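Setting Up a Practice Apartment for Your Home-Built Robot, Part 2: Rooms, Light and the First Drive
By Paraskevi Nikolaidis

Welcome back! If you followed Part 1 you should have a rolling base with a camera on a mast, a Zerkon motor board that answers when you talk to it, and (I hope) a kitchen table with only small scratches. My own robot is called Hemer and it lives under the bench at the Tzavaras workshop, where I have a shelf and a key. We are going to leave the real machine there for a while and build it a make-believe apartment on the computer, with a bathroom and a bedroom to start with.
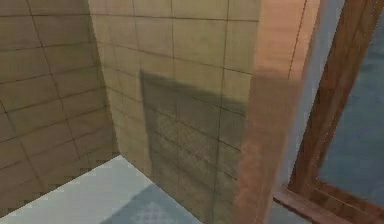
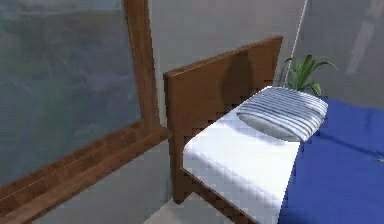 Bathroom first, then the bedroom, both rendered in Revel.

What you need

A computer that can run Revel without the fan howling, a tape measure, a pencil, and an evening with no plans in it. You will also want the robot file you made in Part 1, the one with the wheel sizes and the camera position. If you skipped Part 1 and just want to play with rooms, go ahead and use the plain box robot that Revel starts you off with, and swap your own in later.

I work on a laptop that was already old when I got it, and I keep the picture size small. You get some stair-stepping along the edges of things and the textures go soft. Please don't be tempted to turn everything up on the first night! Get the rooms right, and then spend your computer's strength on the pretty stuff if you still care by then. I mostly haven't.

Step 1. Draw the walls

Measure a real room you know well and draw it on paper before you touch the mouse. Pick one corner to be zero and write every length from that corner. I measured from whichever wall was handy the first time and ended up with a bathroom that didn't close, and I spent a whole evening blaming the software for it.

In Revel, open a new scene, choose Walls, and type in your lengths. Go all the way around and check that the last wall lands on the first. Then cut the doorways. My doorways are 30 inches wide, and Hemer gets through with room to spare as long as it lines up first. If your robot is wider than mine, measure it with the wires on. The wires count.

Step 2. Give every surface its own material

It is very easy to paint the whole apartment one color and promise yourself you'll come back to it. Try not to. The camera needs something to hold on to, and a plain wall gives it very little. I used tile in the bathroom with visible grout lines, and a reddish-brown wood for the trim, which I carried over to the bedroom furniture.

Look at the tile size on each wall separately. Revel stretches a texture to fit whatever you put it on, and a long wall and a short wall can come out with differently shaped tiles. You can fix this under Repeat, or you can leave it alone. Kalliopi Koutsoukos, who shares the shelf with me and has built far more of these rooms than I have, leaves hers mismatched on purpose and says a robot should get used to bad tiling early in life.

Step 3. Add the big furniture

Start with the things a robot could get stuck on. In a bedroom that means the bed, and for the bed it means the legs and the side rails, much more than the mattress. Build the frame as solid parts and set each one to Solid in the contact menu. The bedding can be set to Look Only for now. Mine has a white sheet, a striped pillow and a blue blanket, and I fussed over that blanket far longer than I'm willing to admit in public.

Plants are lovely and a little dangerous. The leaves are made of a great many tiny flat pieces, and if you set them to Solid, Revel will try to work out a collision for every one. A single plant of mine came to 1,749 pieces and brought the laptop to its knees. Set the leaves to Look Only and put a simple solid cylinder where the pot goes.

Step 4. Place the lights, then look at the shadows

Put one light in each room, a little below the ceiling, and turn shadows on. Now move your camera to the robot's own height and take a slow look around from there. This is the part I would beg you not to rush. A room that looks perfectly friendly from above can look very strange from down low, and a large dark shadow on a wall may be read as an opening or an obstacle by whatever program you're using to find your way.

When you find a shadow you don't like, drag the light a little and render again. Keep a few of the awkward ones, though. Your real home has them too!

If a shadow shows a fine mesh or checker pattern, look for a setting called Shadow Steps and raise it a bit at a time. On my machine anything over 200 makes each frame painfully slow, and I am a person who can wait quite cheerfully for bread to rise.

Step 5. Bring in the robot and drive

Load your robot file, set it down in the middle of a clear patch of floor, and press Settle. It should drop a hair and sit still. If it hops, the wheels are starting out below the floor — raise the whole thing slightly and try again.

Then drive by hand, using the arrow keys, from one room to the next. Do this slowly. Save a camera view whenever something looks odd to you, and write down which room it was in and which way you were facing. My first proper session gave me 54 saved views, and going through them with a cup of coffee taught me more than the week of reading I'd done before it.

A few things to watch for on that first drive:

Thresholds. If you modeled a raised strip in the doorway, check its height against your wheels. Hemer will climb a low one and sulk at anything taller.

Glass. Windows can come through as a cloudy blue-gray surface, and a distance sensor in Revel treats them as a plain wall unless you tell it otherwise. Real glass won't be so polite.

The camera mast. Tall robots tip when they stop hard. Bring the top speed down by half until you've got a feel for it.

Step 6. Save it twice

Save the scene under its own name, and save the robot separately. I keep mine as apartment_april and hemer_base. Once they're apart, you can drop the same robot into any room you like, or lend your rooms to a friend without handing over your wheel settings as well.

Part 3 will cover letting the robot pick its own path from the bedroom door to the bathroom and back. Before then, try moving the bed by a foot or so and driving the whole route again by hand, and send me a note if your plant gives you trouble.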